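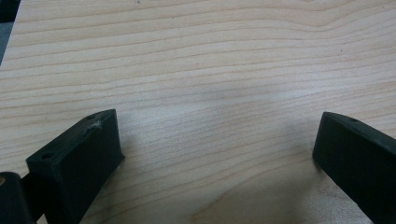 What should a shop pay for first when it plans to automate a bench? The time of the people who already work at that bench, because they will be teaching the new equipment long before it earns anything.

Chapter 4. Budgeting for the First Gripper

Welcome back, and do bring your notes from the last chapter, where we followed the small furniture maker Stevitz through its wish list (a long one, as you'll remember!). Now we come to the money. Students tend to expect that the arm will swallow most of the budget, and sometimes it does, but the little things at the end of it have a way of adding up too. In our worked case a pair of printed fingers costs $172, a spare set of fasteners and bushings is put down at $200, and the training hours come to $800 before anyone has picked up a single part.

Put fingers on the consumables line. They wear, they get redesigned, and the supplier you chose in October may be selling a different mount by spring.

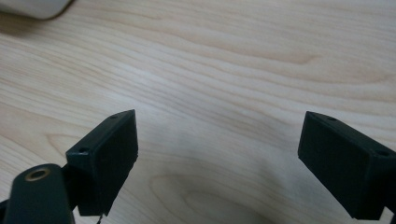
Flor Paucar would move the training hours to the top of the sheet and hold back another $300 for the second round, since in her view the first round only shows you what you forgot to ask.

We'll try her version alongside ours in Section 4.1, using the quotes from Sundach and Comness printed at the back of the chapter. Keep a pencil handy.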